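Jekura Hobby and Lab Automation Forum
Board: End effectors, wrists and tooling
Thread: Two-finger linkage gripper or parallel jaw for mixed vegetables?
Page 1 of 1

tiongson_bench
Posts: 27
Hello all. I am trying to decide between two grippers for one arm and I would like to hear from people who have used both types for more than one afternoon.

My task is simple to say. There is a table with a cutting board and a basket. The arm should take vegetables one after another from the basket to the board, and later back again. The vegetables are ordinary ones from the market, so the sizes are never the same. Cucumber, peppers, potatoes, sometimes a bunch of something with leaves.

Gripper A is a two-finger type with jointed links, where the fingers can fold around the object. Gripper B is a parallel jaw from Sastham, with flat pads and a short stroke. Both fit on the same wrist plate. The controller is a Dadutness, the older one with the grey screen.

I had B on the arm for four weeks and A since the beginning of March. I have my own opinion already but I will keep it for the second post, because I do not want to push anybody.

padlock_and_key
Posts: 2000
You will get two camps here, I warn you. I am in the parallel jaw camp. With a parallel jaw I know where the contact is. The pad closes on a line and the line does not move up and down while it closes. With most linkage fingers the tip travels on a small arc, so when you close on a thin thing lying on a hard surface, the tips either go into the table or come up from it. You have to correct the height of the wrist during the closing. Does your controller do this?

tiongson_bench
It does not do it alone. I wrote a small table with opening width on one side and height correction on the other side, and the arm reads from it. It is not elegant but it works for me. I measured the values with a feeler gauge and a lot of tea.

My own opinion, then. For the potato both are fine if the potato is smaller than the stroke of B. For the cucumber A is much better, and B was dropping it when I took it away from the middle. For peppers I cannot decide. The pepper has a hollow body, and B with flat pads makes a mark on the skin when I set the force high enough to hold it. With A the mark is less, but the pepper sometimes turns in the fingers and comes to the board with the wrong end first.

marrowfat
Posts: 25
The cucumber problem is not a gripper problem, I think. It is a grasp point problem. If you hold a long object far from the centre of mass, any two-finger gripper will let it rotate. Put softer pads on B, choose the middle properly, and try again. I do not see why you should pay for a linkage.

tiongson_bench
I would agree if the cucumber was lying free on the table. In the basket I often cannot choose the middle. The middle is covered by something else, or it is close to the wall of the basket and the finger has no place to go down. So I must take it from one third, and then the gripper which closes around the body has an advantage.

marrowfat
Then take away the other thing first. Ordering the picks costs nothing, it is only software.

padlock_and_key
"Only software", he says.

marrowfat
I stand by it. Two years ago I had the same discussion about onions and everybody was buying fingers. In the end I sorted the picks from top to bottom and my old jaw was good enough.

Dexter Policarpio
Posts: 4
I read this board for a long time but I write seldom, please excuse my English. I have used a linkage gripper and the Sastham jaw on the same arm, with fruit and with vegetables, for a small packing test.

What I would like to add is the matter of the finger thickness. People compare force and stroke, and these are in the data sheet. The thickness of the finger when it goes down beside the object is often not in the data sheet, or it is in a drawing where you must look for it. In a basket this was for me the most important number. The Sastham finger is slim at the tip and also slim further up. My linkage finger was slim at the tip, but the knuckle behind it was wide, and the knuckle was touching the rim of the box before the tip reached the bottom.

So for deep containers I preferred the jaw, although for holding I preferred the other one. I solved it by tilting the wrist, so that the fingers came in from the side over the lower edge of the box. Please try this before you decide.

tiongson_bench
Thank you Dexter, this is very useful. I also have the knuckle problem. I did not have a word for it, in my notebook it says "elbow hits basket". The basket has a handle at each end, standing up from the rim, and the handles are one more thing to avoid.

The tilt I have tried only a little. My difficulty is the camera. It sits on the wrist, so when I tilt the wrist the camera also looks from the side, and then it sees less of what is in the basket.

solder_sister
Posts: 389
Oh, the wrist camera question! I was waiting for it :) Why don't you take the look from straight above first, save the position of the object, and only then tilt and go in? You do not need to see during the last part if nothing moves.

tiongson_bench
Because things move. When I pull one pepper, the others slide a little. But you are right that between the look and the grasp nothing should move, if I do one look for each pick. Until now I was doing one look for the whole basket, to save time. Perhaps this is my real mistake.

solder_sister
It is a very common one and I have made it myself, with screws, so at least yours is edible. One look per pick, always. And a second camera on a stand would help, a fixed one. Then you can check the basket while the arm is away above the board.

padlock_and_key
A fixed camera also means a second calibration, and after somebody kicks the stand, a third one. I would first try with only the wrist camera.

solder_sister
Put tape on the floor around the feet of the stand. It takes five minutes. I do not accept "somebody may kick it" as an engineering argument.

padlock_and_key
You have never met my colleagues.

marrowfat
Back to the grippers please. Has anybody measured the time per pick? This is what I would want to know before buying.

tiongson_bench
I measured, but the comparison is not fair, so I will not give it as a result. With B I was already experienced and with A I was still changing the height table. I will repeat it when both are set up with equal care. I can say that the closing itself is slower with A, and one can see it without a stopwatch.

Today I have A on the arm again, and I put the basket with its edge over the far side of the board, to make the way between them short. The potato is on the board and everything else is in the basket.

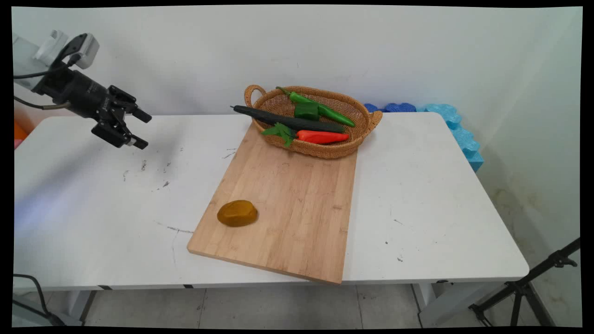 With this arrangement I have a new question about the order. If the basket stands on the board it is tilted a little, and my height for the bottom of the basket is not one number any more. Should I model the basket as a sloping surface, or should I simply put it flat on the table and accept the longer way?

Dexter Policarpio
I would put it flat. A longer way costs you a moment at each pick, but a wrong height costs you a crushed vegetable or a protective stop. If you must keep it tilted, then measure the height at both ends of the basket and draw a straight line between them. Wicker is also giving way a little when you press, so your measurement will never be very exact.

marrowfat
Keep it tilted. If the fingers come in over the lower side, as Dexter himself described above, then the tilt is working for you. You only need to turn the basket so that the low side is looking to the arm.

Dexter Policarpio
This is true for the entry, I agree. But my box had a hard flat bottom. I would not trust a basket in the same way.

solder_sister
What about the green stuff, the leaves? Which gripper do you use for that?

tiongson_bench
At present I do not pick the leaves with any gripper. With A the leaves go between the links and I am afraid for the joint. With B it was possible, the flat pads hold the stems quite well, but the depth measurement on leaves is poor and I was often closing on air. So this is one point for B which I forgot in my first post.

padlock_and_key
One point for B! I will have it printed and framed.

More seriously, a thin rubber glove finger pulled over the links keeps leaves and dirt out. You lose a little of the grip on smooth things, and you have to change it when it tears, but for a food test it is also cleaner.

tiongson_bench
Does the glove not change the opening width? My height table depends on it.

padlock_and_key
By the thickness of the rubber on each side, so very little. I would check the smallest opening and leave the rest.

marrowfat
May I ask what force setting you use for the pepper with A? You have given none for either gripper.

tiongson_bench
The controller does not show newtons, it shows only per cent of the motor current, and the two grippers have different motors. So the numbers would tell you nothing. What I do is to begin low, lift by a finger's width, wait, and look if it slides. If it slides I put it back and go up one step. The pepper needs less than I believed. The potato, as it is heavy and smooth, needs more than the cucumber.

solder_sister
That lift and wait is a good habit. Can you put the result in a small list per vegetable and share it, even in per cent? There must be other people here with the same Dadutness box.

tiongson_bench
Yes, I can do this. I will also write down which pads, as the pads of A are not new.

My plan for now is the following. I keep A on the arm, I do one look for each pick, and I try the tilt of the wrist over the low side of the basket as Dexter wrote. After this I change to B with softer pads and do the same vegetables in the same order, so that marrowfat gets his times. If the difference is small I will stay with B, because it is easier to clean.

marrowfat
Fair enough. Please use the same cucumber for both.

tiongson_bench
Both tests will be in one day then. I will post the list and the times in this thread.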